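Please Compare Grippers on the Boring Task

When our group had to choose between two grippers last September, we did what everybody does and made a list of difficult objects.
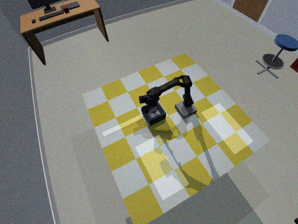

The list had a wine glass, a sponge, a bag of rice and a bunch of keys. Both grippers did well on some of them and badly on others, and after two weeks we had a nice table and no decision. I think now that the list was the mistake.

A gripper in daily work does one dull thing many times. It goes down into a bin, takes a small part and comes out again. So Imre Mészáros proposed that we stop with the glass and the keys and run only this, first in simulation and then on the bench, 415 picks for each gripper. I was against it. I said that a simulator is too kind with contact, and I still say it. Friction in there is a number that somebody typed.

But the simulator is very honest about geometry. The Pluvora gripper has a wide body, and when the part was near a wall of the bin, the body arrived at the wall before the fingers arrived at the part. It failed 82 times, and most of these were in the corners. The Tristier is narrower and weaker, and its fingers are ugly. It had less trouble in the corners. On the bench we saw the same order, with different numbers.

Valbona Karagiannis does not agree with me. She says one task is too little, and that next year we will have other parts and regret the choice. Maybe she is right about next year. I would answer that her difficult objects are also a guess, only a more colorful one.

What I ask from people who publish comparisons is simple. Tell me the size of the bin and how deep it is. Tell me where the part was lying when the gripper missed it. I can buy a glass myself.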